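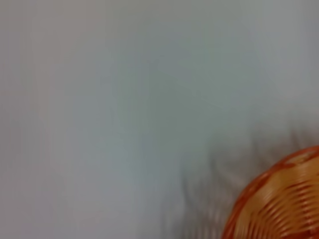 # Sedik: a small record of table baskets

Sedik is a collection of notes and photographs about the baskets people keep on the table for bread, fruit, onions and small things. It is maintained by Esmaeil Salehi. The first version had only my own baskets. The present version has 47 baskets and 3377 photographs, and the text notes were all read again before this release.

Last revised: 3 Aug 2020

## Why baskets

In my family the bread basket is on the table at every meal, and it is the one object which is never put away in a cupboard. When I began to photograph kitchens I saw that every house has one, and that the owners can tell you when they got it and what it has carried. But in catalogs of household things the basket is usually one line, "basket, round", and the material is missing or wrong. I wanted to have better words for them.

## What is in the folders

- `baskets/` has one folder for each basket, with the photographs and a file `notes.txt`.
- `tables/` has photographs where the table is the main thing and the basket is only partly present or is absent.
- `words/` has the word list, in plain text, with the spelling I decided to use.
- `old/` has the notes from the first version. Please do not use them for new work. The color names there were not consistent.

The photographs in one folder are not sorted by quality. Soft and partial views stay together with the sharp ones. A person who looks for a basket in a real kitchen also sees only a piece of it many times.

## The notes file

Each `notes.txt` has these fields:

| Field | Meaning |
|---|---|
| shape | round, oval, square, boat |
| rim | plain, bound, folded, braided |
| body | ribbed, open weave, closed weave, solid |
| color | the main color, then the rim color if it is different |
| material | only if the owner told us or I had it in my hand |
| use | what the owner keeps in it |
| surface | the table or cloth under it |

The field `material` is the one which gives the most trouble. Plastic strands and rattan strands can look the same in a photograph, above all when the color is strong. If I did not touch the basket and the owner did not say, the field has the word `unknown`. Please do not change it to a guess. I received two corrected files where all the orange baskets were changed to plastic, and I had to put them back.

For the color I use everyday words: orange, reddish-orange, straw, brown, cream. The rim is often deeper than the body. In this case both are written, with the body first, for example `orange / reddish-orange`. Light makes pale bands on the curved strands, and these are not counted as a second color.

A bound rim is a rim with a thicker band that closes the top edge. A folded rim is made from the same strands turned back. I confused these two in the first version. Now they are separated in all the folders except the ones from Lolliris, which are marked `check`.

## Where the baskets come from

Most of them belong to neighbors and relatives. One group was lent by Lolliris, a small shop for kitchen goods, and another group came from the Kordestani bakery, where the baskets are used every day and some have broken strands. The broken ones are included. I did not repair or wash anything for the photographs, but bread was taken out if the owner wanted to eat it.

The tables are whatever the people had. Pale tables are the most common. A pale table takes the shadow of a basket well, and the shadow can help to see how high the rim stands. It can also hide the lower edge, so for the field `shape` I looked at more than one photograph each time.

## Known problems

- Straw-colored baskets are too many, over 80 percent of the bakery group.
- Square baskets are only 2, both from the same house.
- On pale tables the same surface may look pinkish in one part and bluish in another. In the notes it is written as `pale gray` or `white`, and I accept that another person would choose differently.
- Sizes are not given. I measured some baskets across the rim and some across the base, and the numbers could not be compared, so I removed them.

## Use and sharing

You may use the notes and the photographs for teaching, study and drawing. Please write the name Sedik and the version. If you sell something made from the photographs, write to me first. The Irkau word list, from which I took the names for weaves, has its own terms in `words/`.

New baskets are welcome. Send the photographs together with the notes file and say how the basket is called in your house. The next additions will be made in September.

## Comments

**mirela_k**: Thank you for keeping "unknown" in the material field. I catalog for a small museum and we have the same quarrel with our lamps.

**tobin77**: Is there a word in your list for the center of the basket, where the strands begin? My grandmother called it the eye.

**E. Salehi**: I have "base" only. "Eye" is nicer, I will add it as a second word.

**paperplum**: The table folder is missing the notes for the oval ones, or I am looking in the wrong place?

Contact: Esmaeil Salehi, Sedik | © 2020 Sedik | Back to top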